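Skuleck

Skuleck is a small word list of clothing care terms, gathered from washing labels, old household books and people who were kind enough to let us rummage through their drawers. It holds 2576 entries in English and Spanish, and we love it more than is reasonable for a text file.

The May 2026 release is the biggest so far! It adds the whole ironing section, cleans up the stain names and finally sorts out the mess we made of "wring" and "spin" in the last one.

What's in it

Every entry has the term, a plain meaning, the language, a group and at least one sentence showing the term in use. There are 6 groups: washing, drying, ironing, folding, mending and stains. Mending is the smallest and the one we'd most like help with. Stains is the most fun to read — there are 41 words for grease alone, a few of them rather rude.

The files are plain text with tabs between the columns, so they open in any spreadsheet. Accents are kept. Please don't strip them, as a few Spanish pairs only differ by an accent and you'll end up with very odd laundry.

Where the words came from

Most of the washing and drying terms come from labels that we typed out by hand. The ironing terms mostly come from the Zamudio notebooks, a set of household notes that a family lent us in April, full of crossings-out and strong opinions about starch. Rocío Nava read every page and did the Spanish side of the list from start to finish, including the regional words that none of the rest of us had ever heard.

The folding group began as a list of names for parts of a garment, and grew when we noticed how many people use different words for the same bit of a T-shirt. Hem, bottom, edge, tail: they're all in, each marked with where we heard it. "Crease" and "wrinkle" are separate entries too. Some of our readers use crease only for a line you put there on purpose, and we found that so pleasing that it got its own note.

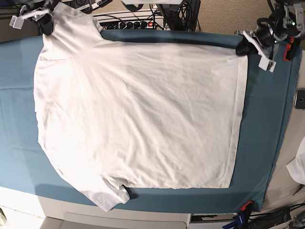
Using the list

Start with core.txt, which has the 200 terms we think everybody needs. If you're building a glossary, a spelling checker or a language class, that file may be all you want. The full list is in all.txt, and the notes on regional use are in notes.txt, matched by entry number.

Entry numbers never change. If we drop a term, its number goes with it, so gaps are normal.

Known problems

"Air" is listed as both a noun and a verb but only the verb has a sentence.
Brand names used as everyday verbs (Brillora is one, for polishing buttons) are marked with a b in the group column, which breaks sorting in some programs.
The Cuva entries are spelt the way the speakers spelt them, and they don't all agree with each other.
A few older stain words have a meaning but no known cure. Suggestions very welcome!

Sending us words

Open an issue with the word, what it means to you and where you picked it up. One word is plenty. Sentences from real life are best, even if they're a bit untidy, and we'll credit you in notes.txt under whatever name you like.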